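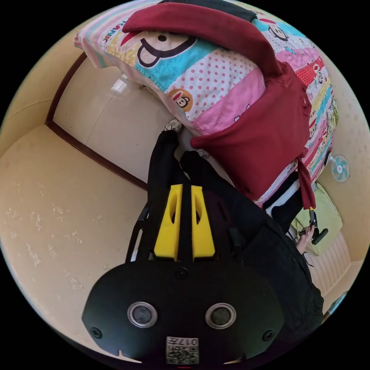 The problem is folding width. I have a shelf insert (Jirska, the narrow one) that is 17 inches deep, and it sits inside a Skodlow wardrobe whose door closes with very little clearance. Anything folded wider than the shelf hangs over the front edge and catches the door. T-shirts are fine. Thick tops are where it goes wrong, the dark red one draped over the monkey-face pillow being a fair example. A garment like that has sleeves that add two extra layers on one side of the fold, and the stack leans toward the thick side. By the third or fourth piece the lean is enough that the top of the stack is outside the footprint of the bottom.

I fold on the bed. There is no table in this room big enough and I am not carrying everything down the hall to use the kitchen one. I have read the older threads on folding boards and would like to know if there is a method that holds a consistent width on a soft surface. Current procedure below so that people can tell me what is wrong with it.

Step 1. Sort by thickness before folding anything. Thick tops, thin tops, pants, everything else. Color does not matter to me.

Step 2. Lay the garment face down, hem toward me. Fold each side in to the same line. Sleeves go straight down along the body, one on top of the other. Fold in half from the hem, then in half again. I build the stack at the right side of the bed, fold edge out, and leave odd pieces such as the folded black cloth over on the left until I know where they go. In the stack by the edge, red is on the outside with white and navy behind it. I would not call the edges aligned to any standard.

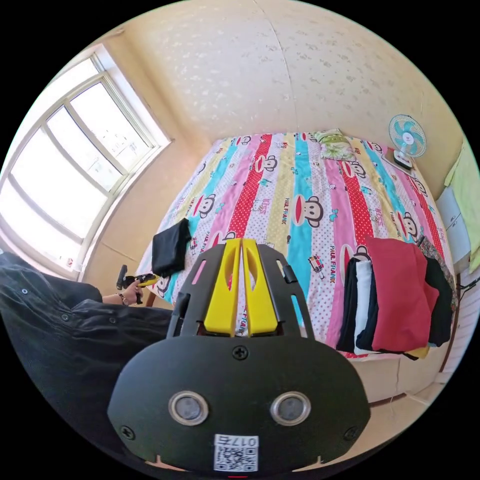

Step 3. Carry the stack to the wardrobe in one trip and set it on the shelf without unfolding anything. This is the step that fails.

Step 4. Refold whatever came apart in step 3.

I would like to delete step 4.

– hemline_b

Posted 14 Jun 2023
Views: 1,546
Page 1 of 2

shelfdepth

Your step 2 contains the fault. Sleeves on top of each other means all the sleeve thickness is in one strip down the middle of the back. Fold that strip twice and you have made a ridge. Put the left sleeve down the left side and the right sleeve down the right side, so they lie next to each other and do not overlap. The finished fold is a little wider but it is flat, and flat is what keeps a stack up.

If the width is then too much for the shelf, turn the piece 90 degrees. You said 17 inches deep. You did not say how wide. Width of the shelf matters here and you left it out.

hemline_b

Shelf is wider than it is deep. I would have to measure. I had not considered turning them, the fold edge would then face the side wall of the wardrobe and I could not see which piece is which from the front. I may be able to live with that for the thick ones.

ironing_is_optional

Disagree with shelfdepth on the sleeves. Side by side works if the body of the garment is wide enough to take both. On a small size the sleeves are nearly half the body width each and they overlap anyway, only now they overlap at an angle. I alternate the pieces in the stack: first one with its ridge to the left, next one with its ridge to the right. The lean cancels out. No change to the fold itself.

shelfdepth

Alternating hides the error for as long as nobody removes a piece. Pull one from the middle and you have two left ridges in a row. It is a storage method for clothes you do not wear.

ironing_is_optional

I wear mine. I take from the top and put back on the top.

shelfdepth

Then you wear the same four shirts.

gracielaa

Graciela Acuña here, I wrote the long post on closet depth in January, which some of you have linked to more than once. A few points.

The bed is a worse surface than people admit. A mattress gives under your hand at the point where you press the crease, so the crease goes in curved. When you lift the piece it straightens and the two sides are no longer equal. The error per garment is small. It is the same error each time, in the same direction, if you always stand on the same side, and so the stack adds it up for you.

Two ways around it. One, put something stiff on the bed. A large cutting mat works, so does the back of a cork board. Two, keep the bed and stop pressing. Smooth from the middle outward with a flat forearm and let the weight of the stack set the crease.

On the bedspread: vertical bands are useful. Pick one band edge as your center line and fold both sides to the same band on either side. You have pink, turquoise, pale yellow and white stripes with hard edges between them, and that is a printed ruler. I do this with a plaid blanket and I have not measured a garment in years.

hemline_b

The stripes are a good idea and I am slightly annoyed. I have been folding on top of them the entire time and lining things up by eye.

One objection. The bands are not all the same width, or at least I do not think they are. I will check tonight.

gracielaa

They do not have to be. You need two edges, one for left and one for right, the same two every time. What lies between them is irrelevant.

kettleside

The spread moves, though. If it gets pulled toward one side of the bed while you work, the bands bow and your ruler is bent. Same with a blanket. Clip it or tuck it hard on the far side first.

gracielaa

Correct, tuck it first. I should have said so.

Figueroa_St

Another vote for the stiff board. I used a Meka folding board for over 20 loads before the center hinge split, and the finished width never varied in that time. It is plastic, it is ugly, it goes behind a door. The hinge is the weak part. After it split I put packing tape on both faces and it has held so far, but the tape adds a ridge of its own that you can feel through a thin shirt.

It will not do thick tops well. The side panels do not come all the way over when there is a sweatshirt in between. For those I still fold by hand, on the board, with the board lying flat. So for the original question it may be no better than a cutting mat.

ironing_is_optional

That matches what I have heard about hinged boards in general. Good for the garments that were never a problem.

shelfdepth

To return to step 3. One trip with the whole stack is ambitious. A stack of mixed thickness has slip planes, usually wherever a smooth fabric sits on another smooth fabric. Carry it with one hand under and one hand flat on top, or carry it in halves. I do halves.

Also, build it in the order it will sit. Thick at the bottom, thin on top. You sort by thickness in step 1 and then say nothing more about it.

hemline_b

Thick at the bottom is what I do. Mostly. When I find another thick one at the end it goes on top, and I suppose that is part of it.

kettleside

Off topic, but is the little fan at the corner by the head of the bed usually running when you fold? The one with the turquoise blades. I had a similar setup and the air lifted the top layer of thin shirts while I was on the second fold. Nothing dramatic, just enough to make the hem go crooked. Turning it toward the wall fixed that.

hemline_b

Sometimes. In summer, yes. I had put the crooked hems down to me. I will turn it and report.

Figueroa_St

What do you do about towels? There is a green one hanging on the wall over the cabinet. If bath towels go in the same wardrobe, give them their own shelf. A towel on top of a clothing stack flattens everything under it unevenly, and a towel underneath is like building on a sponge.

hemline_b

Towels are separate. That one lives on the wall.

linen_cupboard_9

Nobody has suggested vertical filing so I will. Fold into a rectangle that stands up by itself, put the rectangles in a box, put the box on the shelf. Stack height is then not a factor and neither is lean. You pull one out and the rest stay where they are. The box needs a front edge low enough to see over.

shelfdepth

Boxes cost depth. The walls take space front and back, and on a shelf that already fouls the door there is none to spare. They also leave dead air above, unless the shelves can be moved closer together.

linen_cupboard_9

A fabric box has walls as thick as a shirt collar. Measure before objecting.

shelfdepth

A fabric box with thick tops standing in it bulges at the front. I have measured. It was over the shelf edge.

linen_cupboard_9

Then it was overfilled.

gracielaa

Both of these are true of different boxes. For the thick tops I would stay with flat stacks and keep them short. Vertical for T-shirts if you like.

hemline_b

Update. Spread tucked in on the far side, fan turned to the wall, sleeves side by side as per shelfdepth. Red band with the polka dots for the left line and the matching one on the other side for the right line. The band widths do differ, and as gracielaa said it made no difference.

Results: thin tops came out to a consistent width. Thick tops are improved but still swell at the fold end, and I have turned those 90 degrees on the shelf. The door closes. I carried everything in halves. Nothing had to be refolded apart from one pair of pants, which I dropped.

I have not tried the cutting mat. The art store wanted more for a large one than I paid for the Jirska insert.

ironing_is_optional

Did you try alternating the thick ones before you turned them?

hemline_b

No. I will on the next load.

kettleside

If you want a cheap stiff surface, the back panel from a flat-pack bookcase is about the right size. People leave them out on the curb. Sand the edge or it will snag knits.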